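Household Skills, Unit 4: Small Baskets on the Work Table
Handout for the Nisness evening course
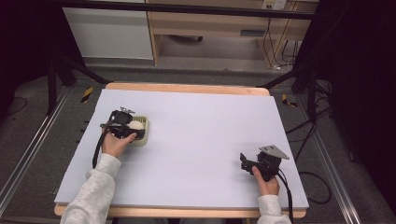

One participant from the March group asked whether a small basket is worth the trouble, when a drawer holds much more. My answer is yes, if the basket has one purpose only.

Please read these points before the practice.

Slatted sides let the air pass, and you can see from outside what is in the basket. For buns or fruit this is useful. For rice or buttons it is not, the small pieces fall through.

Clear the surface first. Put the basket a little to the left or right of the middle – the middle stays free for work.

Place round things in the basket before flat ones. A round thing left on a smooth board will roll.

Hold the basket with one hand while the other hand puts in or takes out. Light plastic slides easily.

Homework: choose one basket at home, write down its contents, and empty it completely. Return only the things which belong together. Bring your list to the next lesson, half a page is enough.

Reading: Alipour booklet, page 147.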